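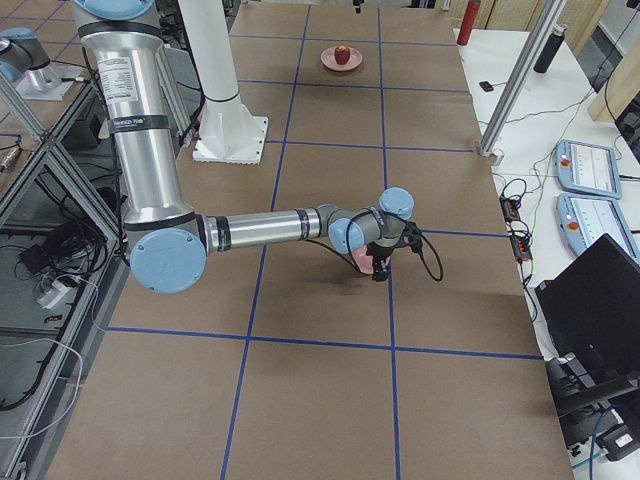 Fluserau, May

Hi, I'm Bautista Lucero, and I run Farkico. We rent out robot arm benches by the month, set up and ready to use, to people who have a job in mind and don't want to spend half a year learning which cable goes where. Most of our customers are small food businesses, labs and a couple of community colleges.

I started out fixing packing machines, and I liked the machines a lot more than I liked the sales calls that came with them. You'd ask a simple question (can it pick up this thing or not?) and get a slide deck back. So when I set up on my own I wanted the first thing a customer got from me to be a try-out with their own stuff. Send me a box of it and I'll put it under the gripper.

Our main kit is called the Forar. It's an arm, a two-finger gripper, a teach pendant and a table, plus two days of me at your place getting it going. We cover our tables in brown kraft paper and mark them off in big squares with blue tape. Customers laugh at the tape and then ask me which brand I buy! It makes it so easy to say "put the plate back in that square" and have everybody in the room mean the same square.

Plates are a big deal around here, by the way. A pink round plate is harder to pick up than you'd think – the rim is thin, it sits low, and the fingers have to come at it just right. We use plates and the odd apple for a lot of our practice runs, and I've got a soft spot for them now.

The Forar rents for $2162 a month, and setup is a flat $700. If you want a second arm on the same job, that's the Hijazi add-on, and it brings the monthly bill to $3444. Training for extra staff is $641 a session, for as many people as you can fit around the table. Those are the prices. I put them here so you don't have to fill in a form to see them.

What we're not so good at: anything heavy, anything very fast, and anything that has to run outdoors. I'll tell you on the phone if I think you'd be better off with a conveyor and a good shelf, and I've said that to plenty of callers. We also don't do weekend call-outs anymore – my family voted.

If you'd like to see a bench running, come by the Fluserau shop. Mornings are best, before 11, when I'm usually at the table anyway. Bring the awkward thing you need picked up, and bring a few of them if they break easily. Coffee's on us, and there's parking behind the building.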